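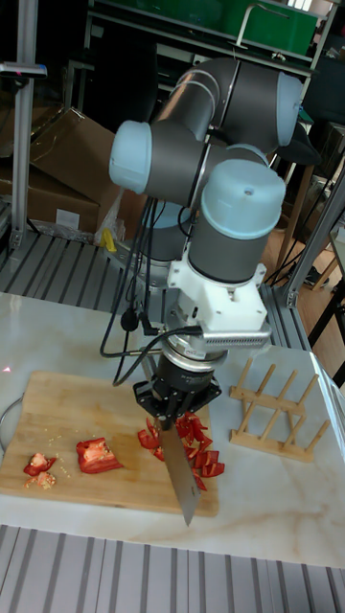 **yara_sabbagh:** Disagree on the angle. 15 degrees a side is fine for a gyuto in soft vegetables, but on squash it chips. I put a 2 degree microbevel on top of that and the edge lasts three times as long.

**onier:** 17 total on one side, then? What steel?

**yara_sabbagh:** Yes, 17 a side at the very edge. Nishimura, carbon. Finished on a 3 micron strop.

**KaedeIchikawa:** Three times as long by what measure? Paper tests tell you little about squash. I'd sooner thin behind the edge and leave the angle alone — most wedging is geometry.

**yara_sabbagh:** Days between touch-ups. Same board, same cook.

**KaedeIchikawa:** Board material matters too. Mine is end grain and I still got chips at 15, so I'll grant you the microbevel. Thin it first, though.

**onier:** Thinning takes me all evening on a 1000 stone. Any objection to starting at 400?

**KaedeIchikawa:** None. Flatten the stone first, and again halfway through.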